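Jimon Folding Table, Standard Height

Manufacturer: Mridha
Supplied from: Dravosby
Category: Tables and stands / Indoor use

Overview

The Jimon is a rectangular folding table for halls, meeting rooms and market stalls. The top is a single rigid panel and does not fold. Each pair of legs swings down from the underside and is held open by a sliding steel collar. When closed, the legs lie inside the depth of the edge frame, so tables can be stacked face to face without the legs marking the next top.

Specification

Top: birch plywood, clear lacquer on both faces
Edge: hardwood strip, glued and pinned
Legs: round steel tube, 32 mm outside diameter, powder coated grey
Feet: push-on rubber, non-marking
Spread load: 85 kg, evenly placed
Weight: around 14 kg
Leg locks: 2, one per leg pair
Assembly: none required

The load figure applies with both leg pairs locked and all feet on a level floor. It does not apply to a single weight placed at the centre of the top or beyond the line of the legs. The table is not suitable for standing or sitting on.

Opening and closing

Lay the table face down on a clean, flat surface. Lift one leg pair until it stops, then slide the collar over the joint until it clicks. Do the same at the other end. Turn the table on to its long edge first and then on to its feet. This is a job for two people.

To close, slide each collar back and fold the legs one pair at a time. The leg pair nearest the maker's label must be folded first. If it is folded second, the cross rail rests on top of the other and the table will not stack.

Testing

A sample from each production run is opened and closed 1,000 times at the Stultstead workshop. The collars and pivot pins are then checked for wear. Pins were changed from plated to stainless steel in October, and tables with the new pins carry a letter S after the serial number. Both types take the same spare parts.

Care

Wipe with a damp cloth and dry straight away. Do not use bleach or scouring powder on the lacquer. A dry wax may be rubbed on the collars if they become stiff. Oil should not be used, as it collects grit. Cloths and covers may be left on the table in use but should be taken off before stacking.

Store flat, or upright on a long edge in a rack. Do not store on end.

Spare parts

Collar, single
Pivot pin, stainless
Rubber foot, set of four
Edge strip, long side, drilled

Please quote the serial number when ordering edge strip. The drilling pattern differs on older tables.

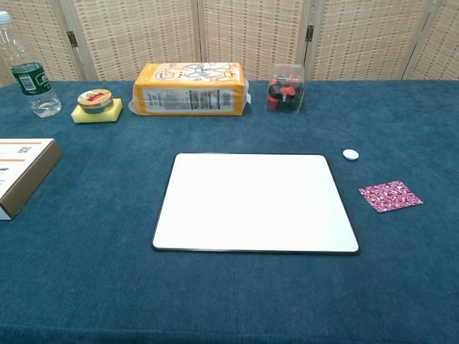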